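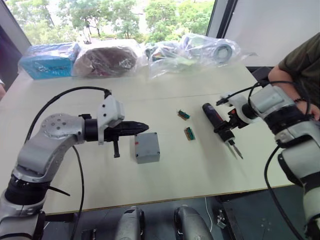 作業ノート > Gradbridge > 教示

3月22日

右腕の手首がまた小刻みに震える。工具を持たせたときだけで、空荷なら機嫌がいい。重力補償のパラメータが工具なしのまま残っていた。先月も同じことをノートに書いた気がして2月のページをめくったら、同じことが書いてあった。しかも「次回は最初に確認」と赤字で。赤字の効力は一か月もたないらしい。

本日の課題は例の小物作業。グレーのプラスチックケースと緑のコネクタ二個を机に出し、右に黒い工具、左は素手(グリッパ)。左でケースを押さえ、右の工具の先でコネクタをつまみ、ケースの脇に寄せるまでを一本とする。人間がやれば鼻歌まじりで終わる。

午前は手で直接腕を動かして教示。よかった点から書くと、工具の先がどこにも刺さらない。反力が手に返ってくるので、机に当たった瞬間に止められる。悪い点は、教えている人間の腕がカメラに入ること。Amaralの再生画面で見返すと、袖と前腕がけっこうな割合で映り込んでいた。このまま学習させたら、本番で横に誰か立っていないと動かないロボットになりかねない。休暇が取りにくくなる。

もう一つ、直接教示だと肘の位置が人によって全然違う。こちらは手先しか気にしていないが、関節角はしっかり記録されている。自分の分は肘が高く、妙に威張った姿勢で作業していた。二人で交代すると同じ課題に流派が二つできる。肘の目標姿勢をAmaralの画面に重ねて出せないか、あとで設定を探す。

午後は遠隔操作に切り替え。Gilotelの操作側アームは動きが素直で、左だけなら文句なし。問題は右で、工具が長いぶん手首の少しの回転が先端では大きく振れる。並進の縮尺を半分にしたら位置は合うようになった。回転の縮尺には触れていない。触ると頭がこんがらがって、自分の手首の向きがわからなくなる(一度やって懲りた)。

記録できたのは21本。目標は60本なので、残りは見なかったことにしたいが、表計算のセルが律儀に引き算をしてくれる。一番長い一本は3,357フレーム、短いのは1,424フレーム。長いほうは、つまみ損ねたコネクタを延々と追いかけた分で、見返すとなかなかの粘りだが手本としては最悪。除外にチェックを入れた。やり直しの動作も学習に混ぜたほうがいいという意見があるのは承知している。ただ、あれはやり直しというより意地である。

ケーブルについて。手首から出ている黒いケーブルは上に逃がして弧にする現行のやり方を続ける。弧を小さくすると見た目はすっきりするが、手首を回したときに引っぱられて可動範囲が狭くなる。大きくすると今度は腕に引っかかる。ちょうどいい長さは養生テープで印をつけてあるので、剥がさないこと。前回の印を剥がしたのは自分です。

ケースの置き方。毎回同じ向きに置きすぎている。手が勝手に揃えてしまう。途中から向きをサイコロで決める方式にしたところ、急に左グリッパの押さえが怪しくなった。角の丸みに指が乗ると逃げる。長いほうの指を側面に沿わせるつもりで入れると安定した。遠隔側では感触がないので、目だけが頼り。奥行きの見当を外してケースを押し出したのが三回。

記録ツール(Brarker)は、停止ボタンを押してから保存が始まるまでに間がある。その間に腕を戻すと、戻す動作まで一本の末尾に入る。そこまで丁寧に覚えてくれなくていい。停止後は手を離して「保存」の表示が出るまで待つ。午前分の末尾は手作業で切った。

あすやること
・重力補償を工具ありの値で保存し直す。ファイル名に「最新」と付けない。「最新2」も禁止
・直接教示の分と遠隔の分をフォルダで分ける。いまは全部一緒くた
・コネクタの向きもサイコロに加える
・窓側の明るさが変わるので、夕方の分も何本か録っておく
・右の縮尺を元に戻して一本だけ試す。だめならすぐ諦める

追記:帰りがけに工具ありの値を入れて右腕を動かしてみた。約10秒は静かだった。そのあとまた震えた。別の原因もあるらしい。手首の取り付けねじから見る。

タグ:遠隔操作 / 直接教示 / 双腕 / 手首の震え

シェア 4 コメント 2

お問い合わせ | © Gradbridge 作業ノート | ページの先頭へ戻る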